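Grovell Junior Golf: Where We've Got To
Progress report to the Didasik Fund, July 2021

Hi Melati,

You asked for something short and readable this time, so I've left the spreadsheet to Hakim and I'm just going to tell you how it's been going. The budget lines are in his attachment, which should have landed in your inbox already.

The big news first: we have 43 kids signed up for the Saturday clinics. Our target in the grant application was 28, and I remember arguing with Hakim that even 28 was pushing it for a nine-hole course with one practice green. Well, he gets to be smug about that one. Most of them had never held a club before this spring. A few came over from the softball league and already swing like they mean it, which makes for some very exciting moments on the range (we moved the waiting line back ten feet after the first weekend!).

Ebuka Ogbonna is running the coaching, as planned. He starts everybody on the green with a putter and works backward from there, so it was week four before anyone touched a driver. I had my doubts. Kids want to hit it far, and I was worried we'd lose half of them to boredom. We lost two, both to summer travel, and one of those is coming back. The putting games are now the loudest part of the morning, especially the one where you have to putt left-handed if you won the last round.

Clubs were the headache. The junior sets from Stokero were due at the start of the season and came five weeks late, and when they did come, the left-handed sets were missing. I spent a lot of time on the phone. In the meantime Evie Bunting, who runs our pro shop, cut down a pile of old irons in the back and regripped them herself. They aren't pretty, but the kids like them, and a couple still pick them over the new ones. Stokero has knocked the shipping off the bill and the left-handed sets are on the way.
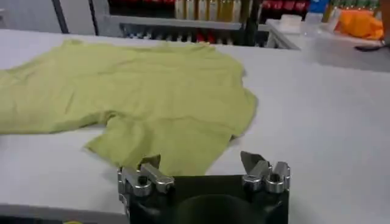
The other thing that ate up more time than I expected was getting kids to the course. We're three miles past the last bus stop, which I knew when I wrote the application and somehow didn't think hard enough about. For the first few Saturdays we had a parent carpool, and it worked fine until it didn't: one driver got sick and six kids missed the morning. We've now got the Lumbantobing Center van on loan every Saturday through the end of the season. We pay for gas and the driver's time, and that comes to $432 a month. It wasn't in the original budget. Hakim has moved it out of the tournament travel line, where we had some slack, and I'd like your okay on that in writing when you get a minute.

On the girls' side, I'm happy but not satisfied. We have 14 girls in the program, and I had promised you we'd aim for half. Nabila Liem started a girls-only hour on Wednesday evenings and it has a really different feel, a lot more talking and a lot more trying things twice. Five of the 14 came in through that hour and then moved on to Saturdays as well. Nabila wants to add a second evening in the fall. I'm all for it if we can keep the lights on over the practice green past eight, and that's a conversation I still need to have with the course.

We held our first little tournament at the end of June: six holes, teams of three, scramble format. It rained for the first two holes and then cleared up. The winning team shot three over, with one monster putt on the sixth that Ebuka has described to me at least four times. Every kid finished. One dad asked if there was a version for parents, and I may have said yes.

What's left to do before the season wraps up:

Get the left-handed sets here and labeled.
Sort out the lights for Nabila's second evening.
Run the nine-hole tournament in September, with walking scorers.
Find an indoor spot for winter putting. I've looked at two gyms so far and one of them had a floor that sloped like Augusta.

I'm also behind on the player surveys you asked for. We have the ones from the first week but I never sent out the midseason set, and that's on me. They'll go home in the van this Saturday and I'll forward you the answers as they come back. My final report is due in December and I'm planning to have the full-season attendance sheets in there too, broken out by age.

Come out and see us if you're anywhere near. Bring a putter, the kids will want to take you on.

Thanks for everything,
Program Director, Grovell Junior Golf

Related updates
Meet the Coach: Ebuka Ogbonna
Girls' Hour: Wednesday Evenings with Nabila
Saturday Van Schedule and Pickup Stops
Six-Hole Scramble Results

Contact Us | © Grovell Junior Golf | Back to top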